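# About the Lisasar Robotics Club

We started with 13 students, a borrowed key to the home economics kitchen at Widness, and a plan that was (we can admit it now) mostly enthusiasm. The kitchen came first because it was free after school, and then we liked it so much that we stayed. A kitchen is full of the small jobs people do without thinking, and teaching an arm to do even one of them keeps a room of teenagers arguing happily for weeks.

Our members work in pairs, and everyone takes a turn at everything: wiring, code, writing up the log, putting the dishes back. Drawers are this year's big project. The gripper has to come down to the bar handle at a sensible angle, with the towels, the toaster and the pasta jar all left out on the counter, and there's a bowl in the drawer to think about too. We keep a log of every attempt, good and bad, and as of 2026-05-15 it stands at 1,356 entries, which makes us prouder than any trophy would!
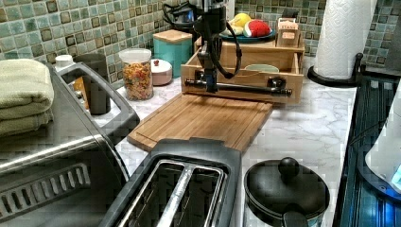 Diarmuid Ó Gríofa wrote to us after our last open evening that he had expected to see robots and had mostly seen young people being patient with each other, and that he wished the club had existed when he was in school. He also asked whether we would ever try cupboards. We would love to, and a couple of our younger members have already started sketching.

In June we take our drawer routine to the Bomport Challenge, where 11 clubs share one big hall and a great deal of lemonade. The team from Talpur beat us last time, fair and square, and then stayed late to show us how they tune their wrist joint, so we're looking forward to seeing them again.

New members are welcome at any point in the year, and you don't need to have written a line of code. Come by the kitchen after the last bell and ask for a seat near the counter.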